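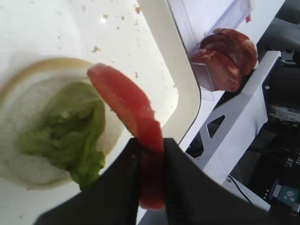
Sandwich build order, February round. Wanted to sort out once and for all why the bottom bun goes soggy by the time it gets eaten, and whether the leaf-first build fixes it or just moves the problem up a layer. Leaf goes straight on the bottom bun, tomato on the leaf, everything else after. Slice coming in over the right side of the lettuce, which is where the ruffly bit gives it something to sit on. Crumbs all over the white tray again, mostly up the top end. Need to settle on when we wipe down, see further on.

Room set up same as last time. Fridge end for the leaf and tomato, buns on the bench under a tea towel. Kettle off so there's no steam near the buns (last month I had it going right beside them and lost a batch to clammy crusts, my own fault).

Buns: Stanciu plain round, pale ones, split by hand with the bread knife. Cut faces not toasted for the first lot. Manikandan wants toasted in from the start. I said no, one change at a time, or we'll be arguing about it till winter. Toasted is its own round.

Lettuce: green frilly sort, whole leaves, washed and spun twice then laid on paper towel. Spinner is the old Brundano with the cracked lid, still works if you hold it down. Needs two goes. One go and you can still shake drops off the leaf and there's no point testing for soggy bread if I'm watering it myself.

Tomato: the awkward one. Supermarket truss, ripe, not squashy. Sliced 4 mm on the Ludo slicer, guard on PLEASE (Lumturie has the bandaid to prove it). Ends go in the salsa tub. Thinner than 4 they fold over when you pick them up by the edge, thicker and the bite slides the whole slice out the back of the bun. Tried thicker at lunch, wore it.

Builds

A – leaf on bottom bun, tomato on leaf, cheese, top bun
B – tomato on bottom bun, leaf over, cheese, top bun
C – cheese on bottom bun, tomato, leaf, top bun
D – as A but tomato salted and sat on paper towel 15 min first

No butter or mayo in any of them. I know. That's how most people actually keep the bread dry and it'll get its own page, but if I put fat on everything I can't see what the leaf is doing.

Weighing: bottom bun on the Jinex scale before the build, then again after the stand, fillings lifted off and any seeds flicked away. Difference is juice taken up, near enough. Scale only reads whole grams so don't go mad over a difference of one. Wrote the starting weight on a bit of masking tape next to each bun. First one was 68 g. Tape does not stick to a floury bench, use the lid of the bun tub next time.

Stand: 15 min bench, uncovered. Then a second lot wrapped in paper for the lunchbox version. Wrapped lot will be worse, everyone knows it, but want it on paper how much.

Notes while building

Leaf placement matters more than I gave it credit for. Flat leaf covers the bread but the tomato skates on it. A bunched leaf holds the slice better and leaves bare bread round the side for the juice to find. Best was a leaf folded once with the rib snapped, cup side up. Rib not snapped = top bun sits crooked and Manikandan calls it a hat.

A bit of leaf hanging past the edge of the bun is fine. Looks generous. More than a thumb width and it gets pulled out on the first bite along with the tomato.

Handling the slice: pick up by the edge, bring it in upright, touch the low edge down first, then lay it over. If you drop it flat from above it splats and the seed jelly goes sideways onto the bread. Lumturie's way is to tap the slice on the side of the tomato bowl first to lose the loose jelly. Works well, makes a mess of the bowl, bowl can cope.

Slices from the middle of the tomato behave best. The ones near the stem end have the hard white core and sit up on one side. Keep the middle ones for testing, eat the rest.

One slice or two? One large one per bun for all builds. Two small overlapped is nicer to eat but you get a wet seam where they cross.

Results, unwrapped lot

A – bread soft only at the rim where the leaf didn't reach. Centre fine, pressed with a finger and it came back. Tomato stayed put with the cup leaf, slid with the flat one.
B – pink patch on the bread size of the slice. Could tear it with no effort. Worst of the four, no surprises, and it's how I've been making mine for years.
C – cheese keeps the bottom dry, but the leaf is against the top bun and the whole thing wants to come apart in the middle. Top bun a little damp. Taste good, tomato and cheese together is better than either with leaf between.
D – driest bread. Tomato a touch limp and more tomatoey. The 15 min is a pain when people are waiting. Towel underneath was soaked right through so it's pulling a fair bit out.

Weights: B took up the most, D the least, A and C I couldn't separate on this scale. Full column on the loose sheet, will copy in when I find it (check under the toaster).

Results, wrapped lot

Only did A and B, ran out of middle slices. Both softer than bench lot. A still edible, B gone to paste on the underside and stuck to the paper. The crust ring round the base lost its bite on both, so wrapping does the crust regardless of what's inside. Maybe paper with a gap left at the end? Try.

Tasting

Three of us. Blind-ish, Lumturie turned the plates round but you can see what's in a sandwich.

Me: D, then A
Manikandan: C, then D. Says he'd take soggy bread over a lettuce floor any day
Lumturie: A, then D. Reckons the salt in D is doing the winning and we should salt the tomato in A as well with no sitting time, just salt and go. Fair. Adding as E.

Manikandan also says pepper. Pepper is not a variable. Pepper is allowed.

Tray + tidy

The white tray is good for seeing what's dropped, every crumb shows up. Bad side of that is it looks filthy after two buns. There are grey smudges inside near the rim as well, I'll have a go with bicarb and if that doesn't shift them they're staying. Rule from now: split the buns on the board, knock the crumbs off there, THEN onto the tray. I keep splitting them over the tray to save a step and it doesn't save anything. Wipe between builds with a dry cloth, not the wet one. Wet cloth plus crumbs makes glue, and then the next bun picks it up underneath.

Keep the tomato board away from the bread board. Red tape on the handle of the tomato one, it came off in the wash, redo.

Shopping for next go

buns x 15 (Stanciu again, same ones, don't get the seeded)
truss tomatoes, firm
frilly lettuce, 2 heads, check the base isn't brown
cheese slices, same as before
paper towel, we used nearly the whole roll
masking tape
greaseproof

Bun tub was 129 g empty with lid, writing it here so I stop weighing it.

Next

1. E, salt and go, against A and D. Same tomatoes for all three, cut in one session
2. Toasted cut face, A and B only. My guess is toasted B comes out close to plain A
3. Butter page
4. Wrapped with a gap
5. Leaf both sides? Lumturie's idea, top and bottom, tomato in the middle. Seems like a lot of lettuce but would fix the top bun in C if the cheese went in too

Queries to self

Does fridge-cold tomato weep less than room temp? Ours was straight from the fridge for the bench lot and had warmed up by the time I did the wrapped lot. So the wrapped comparison isn't clean. Bugger. Redo with both cold.

Also the knife. Slicer gives a clean face, the bread knife leaves it ragged and I'd expect more juice off the ragged one. Most people at home are using a knife so perhaps the whole thing should be done by knife. Ask Manikandan, he'll have a view.

Is it worth seeding the tomato altogether? Would leave a ring with holes in it. Dry, but a sad sandwich. One try, for completness.

Added 4 pm – found the loose sheet, was in the tea towel drawer. Has a ring of tomato juice on it right over the C weights, can read the A and B ones fine. C to be redone with the E lot. Left the last two D's on the plate for whoever's in late, they've had well over their 15 minutes so don't count them as data.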